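July, second entry, after lunch

Adhesive aging, Purves panels. Still not convinced.

Pulled the next set from the warm cabinet at 490 hours. The Drestmont data sheet says the bond should hold most of its peel strength out past 1,242 hours, which is a suspiciously exact number for a test they don't describe. No sample size, no humidity, no word on how they cleaned the surface first. I wrote to ask and got the same data sheet back.

Our peel numbers are all over the place. The panels from the top shelf look fine. The ones from the bottom shelf let go early, and clean, with all the glue left on one side. Faletti's explanation is that we got a bad tube. Maybe. I'd want to see a bad tube do that on one shelf only.
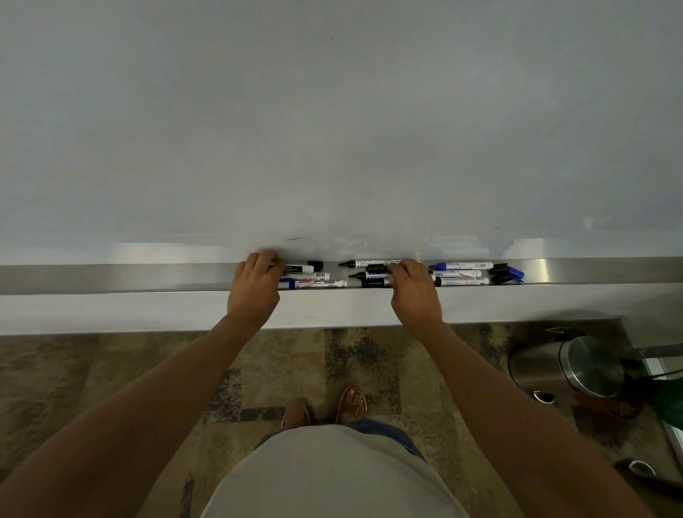
My own guess is the cabinet. The display says 40 C whatever you do to it, door open or shut, and I don't believe any readout that steady. The loose thermocouple is going on the bottom shelf overnight, with a second one up top. If they agree with the display I'll apologize to the cabinet and go back to blaming the tube.

Also not happy with the wipe. The method says "wipe with solvent and let dry," and two people can do that two ways. I used a fresh cloth per panel. The earlier batch was done before I took over and the sheet only says "wiped."

Plostutness wants a pass/fail by the end of the month. They can have the raw peel values and a note saying what I think they're worth. An average of 78 percent retained sounds great until you see the spread, so I'm leaving the average out of the table.

To do: swap shelves for the next set. Weigh the cloths? Probably pointless. Find out who last calibrated the pull gauge, the sticker has rubbed off.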